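Fruit looks best when it has something soft to sit on. That's the whole idea behind the Baran towel, a plush purple terry that we started stocking at the Watthorpe shop in May and have been putting under everything since: citrus, pears, bread rolls, a very ripe melon. We love it, and we think you'll find more jobs for it than we have! 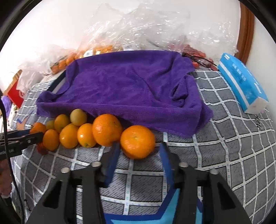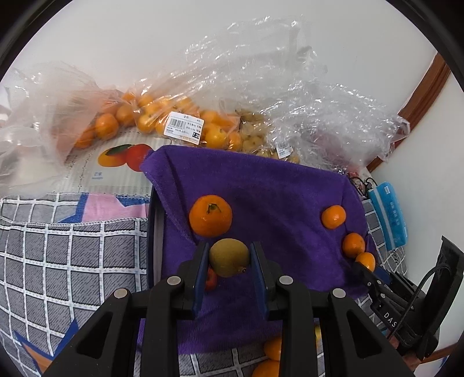
Purple towel, gray patterned cloth, mandarins and other small fruit.

## Why a towel under fruit?

If you buy mandarins by the bag (and who can resist when they're in season), you know the moment when you tip them out and half of them head for the floor. A smooth counter gives them nothing to hold on to. Terry loops do. The fruit settles into the pile and stays there while you sort the firm ones from the soft ones, pull off leaves, or pick out what goes in tomorrow's lunches.

It's also lovely for washing day. Rinse a couple of pounds of fruit, lay the towel over an upturned tray or a low box, and set everything on top to dry. The raised surface lets the air get around the edges, and the wet side of the towel hangs clear of your tablecloth. Turn the fruit once after twenty minutes or so.

And then there's the color. Purple and orange together are wonderful. We tried the gray version of the same towel first and it was fine, very polite, but the mandarins went flat on it. On purple they glow. Yellow fruit does well too, and so do green pears.

## The towel itself

- **Name:** Baran plush terry, purple
- **Fabric:** 100% cotton, looped on both sides
- **Size:** 28 inches wide by nearly 80 inches long on the large, half that length on the small
- **Edges:** double-stitched hem, hanging loop on one short side of the small size only
- **Made for:** drying and sorting fruit, lining trays and baskets, and regular towel duty

The large size is a real armful. Folded in two it covers a wide tray with plenty left over at the front, and you can leave the extra bunched at one side as a bit of a wall for small fruit that likes to wander (physalis, cherry tomatoes, grapes off the stem). The small one suits a cutting board or a shallow basket.

One thing to know before you order: it sheds at first. Wash it twice before it goes anywhere near food. After that the lint settles down, and by the fourth or fifth wash the loops have fluffed up and it gets noticeably softer — ours is now nicer than the new ones on the shelf.

## Looking after it

Wash warm with similar colors for the first few rounds, because purple dye is purple dye. Skip fabric softener. It coats the loops and the towel stops soaking things up. Tumble on low or hang it outside, then give it a good shake.

Mandarin juice comes out easily if you rinse it cold right away. Berry juice is more stubborn, though on this color you may never notice. For anything sticky, soak the spot in cool water with a little dish soap and leave it overnight.

## Goes well with

**Vusteck checked table cover.** Gray and white, heavy enough to stay put under a tray, and cheerful without fighting the fruit for attention. Wipes down with a damp cloth between washes.

**Trasano low tray.** Wide and flat with a raised rim. Use it right side up for carrying and upside down under the towel for drying. It holds enough citrus for a big family, and it slides under most kitchen shelves when you're done.

## Stock

We took in 230 of the large size for this season and the small arrives in batches of 20, so the small sometimes shows as out for a few days. Leave your email on the product form and we'll write when the next batch is unpacked. Purple is the color we reorder most, with gray and a soft yellow kept in smaller numbers.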